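Shelf Life: The Big White Shelves, Dressed at Last

Gallery
Posted September 17, 2020 by Spyros Hodžić

I have wanted a proper display shelf since we moved to Vlachou, and now we have one! Two columns, white all over, a long white desk running in front, and more room than I know what to do with. Regular readers will remember the 834 messages it took us to agree on a paint color for the hallway. The shelves were easier. I said white, everyone said fine, and off we went.

My one rule was that everything on them had to be something we like looking at. Plush toys, plants, books, a truck or two. I love a shelf where a teddy bear gets the same treatment as a vase.

The pink bear

She was the first to get a spot, and she has the middle shelf on the left, with a water bottle beside her. The brown bear in the vest went straight across from her on the other side of the divider, slouching a bit – he has never been one for posture. 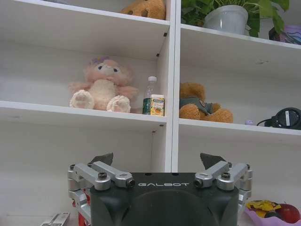
I did think about putting the two bears together. We tried it back in June on the old bookcase and they looked crowded, and I like how each one anchors a side now. You notice one, then your eye goes looking for the other. The little round patch on his chest is my favorite detail on the whole unit.

The grown-up stuff (sort of)

Headphones used to live on the kitchen counter, where they got flour on them. Now they have a real home, and I'm very happy about it. The truck came from a box of toys we kept through 3 moves, and that orange-yellow cab looks fantastic against all the white. 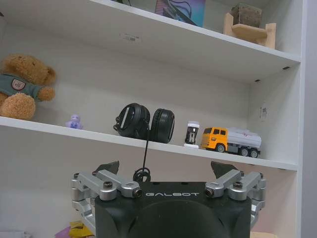

Black headphones between a tiny purple figurine and the tanker truck. Cable still needs a clip!

The top shelf

Big shapes go up high, that was the plan. The chocolate chip cookie plush gets the end of the left side, and every visitor goes for it first. On the right there's the plant with the heart-shaped leaves, then the purple, pink and blue picture, then a light wooden stand. I went back and forth on that picture for two evenings and I'm so glad it stayed – the colors look wonderful next to the green. Books are down a level, leaning on the side wall, with a pen left handy in front. 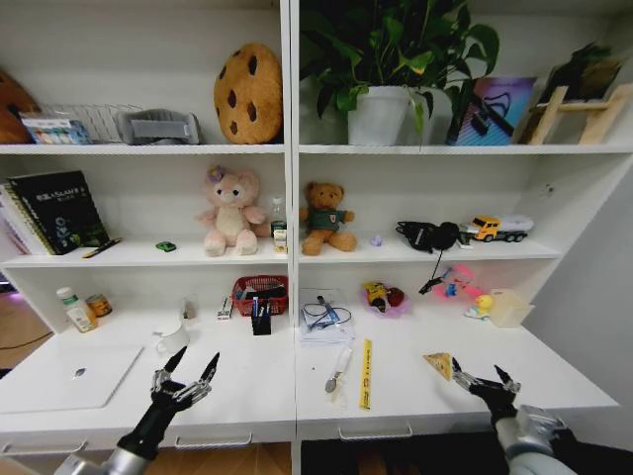
Small things, big fun

I have a real weakness for tiny objects on large shelves. The green toy car is the best of them. It takes up hardly any space, and still I look for it whenever I walk past. 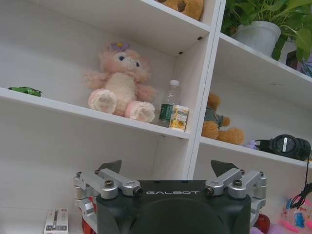

Next up is the lower left, where I'd love a basket or maybe a second plant if I can find one that likes the same light. Suggestions very welcome in the comments, especially from anyone who grows trailing plants indoors. I'll add more photos once the cable clip goes on.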